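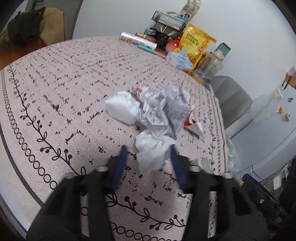
Gallardo Street is getting its supper club back

November 6, 2018

Good news for anyone who still misses the monthly suppers at the old Gallardo Street hall. They're starting up again, and I got to sit in on the planning evening with a plate on my knees and a notebook I barely used.

If you're new in town, the suppers ran for years and then stopped when the kitchen failed its wiring check. The hall stayed open for dance class and the odd birthday, but you couldn't so much as boil an egg in there. The rewiring was finished in August, the new stove went in after that, and Evanthia Pappas has been on the phone to pretty much everyone she knows ever since (me included, twice in one afternoon).

Evanthia is running the whole thing with Rosario Gatti, who used to cook at the ferry cafe and tells me he's been bored stiff since he retired. They've settled on one long menu for everybody, served at 6, with no ordering and no choosing. First up is a chickpea stew with lemon, roast potatoes, a big green salad and Rosario's orange cake. I've had the orange cake. Go for the cake!

The hall seats 58 for dinner, and that's a firm number this time. Some of you will remember the night they squeezed extra chairs in by the coat racks and the soup ran out before it got to the back. "I still hear about that soup," Evanthia told me. So it's names on the list first, and the list is at the counter in the Skerkarum bookshop. You can sign up for yourself and one guest, and kids under school age don't need a spot if they'll sit on a lap.

Money-wise, the group raised 155 dollars from a cookbook swap to get the first supper going, and groceries after that will come out of whatever people put in the jar. There's no set price. Wilma Kuipers wanted one and argued for it pretty hard, and I can see her point, but the others liked the jar and the jar won. They'll look at it again after 2 suppers.

I asked about music, because somebody always asks me. Chrysoula Economou is bringing her accordion and has promised to keep it down until dessert. Stamatia Tsolakis may sing if she's in the mood – she wouldn't commit either way when I caught her at the door.

A few practical bits. The side entrance is the one to use, as the front steps are still being fixed. Parking behind the hall is tight, so walk if you can. Rosario can do a plate with no nuts or no dairy, but he needs to hear about it when you put your name down, and he asked me to say that twice. When you put your name down!

They could also use a hand with washing up. The new kitchen has lovely big sinks and no dishwasher, and the drying usually turns into the best gossip of the night anyway. There's a second sheet at Skerkarum for that, clipped behind the first. When I looked, mine was the only name on it.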